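Workshop Tips: Comparing Gripper Fingers on Cable

Rosaire Desjardins
2018-02-18

Cable is a good test piece for new fingers. Cut two lengths, lay them in a shallow tray and run the same pick 5 times with each set. Start with the fingers wide open and close slowly.
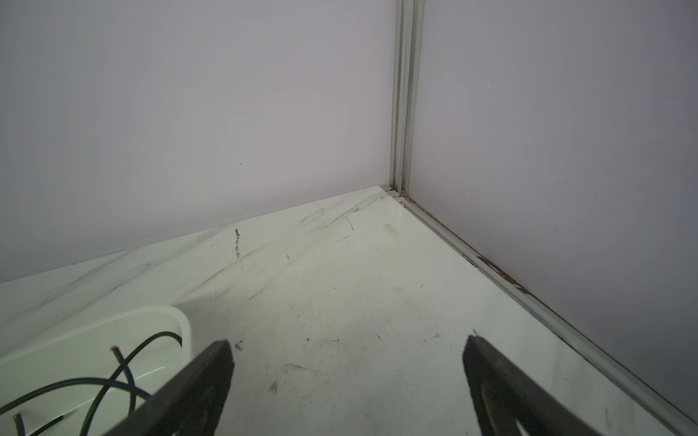
Black fingers open beside the tray, black cable looped inside.

Wipe the floor panel before you switch sets. Grit on the tips changes the grip. Write down misses as well as picks. My Dromness pair needed around 400 picks before I trusted the numbers.

Filed under: Grippers, Bench Setup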